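Herkanar: The Clandton Years
Collector's DVD box set

Four discs, 636 minutes, and every feature Hà made while she was living and filming in Clandton. We have been asked for this set more than any other title in the store, and we are so happy to finally have it on the shelf!

If you don't know her movies yet, start with Stustia. It's a comedy about a widower who takes over his brother's puppet theater without ever having liked puppets. It began as a stage play, and you can tell in the best way: long scenes, two or three people in a room, everybody talking over everybody else. The supper scene alone (eleven minutes, one shot) is worth clearing an evening for.

The other features are quieter. Harbor Office is nearly silent for its first half hour, and My Aunt's August follows three cousins through a summer when the trains aren't running. Both were very hard to find with English subtitles until now.

What's on the discs
Disc 1: Stustia, with commentary by the director
Disc 2: Harbor Office, plus 2 short films from her student days
Disc 3: My Aunt's August
Disc 4: The filmed stage version of Stustia, interviews, and a long talk with editor Karim Jaber

Jaber's talk is a real treat. He cut all 3 features and remembers the scenes that were dropped, the arguments over the ending of Harbor Office, and what the crew ate (soup, mostly). The sound is a bit low on that one, so turn it up.

Picture and sound
New transfers from the original negatives. The colors in My Aunt's August are so much warmer than on the old tape! Original mono sound, with optional English subtitles on everything, commentary included.

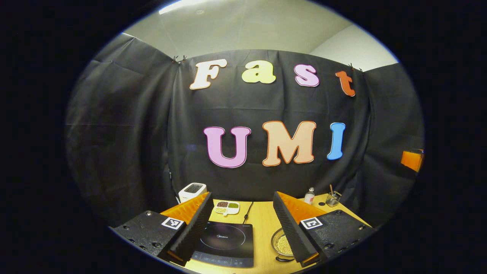

Booklet
48 pages, stapled, with an essay on the puppet theater scenes and the full shooting diary for Stustia.

Ordering
In stock since 3/25/22. Ships in a padded mailer. The discs are region free and will play on any standard DVD player. If your slipcase arrives dented, write to us and we'll send another one.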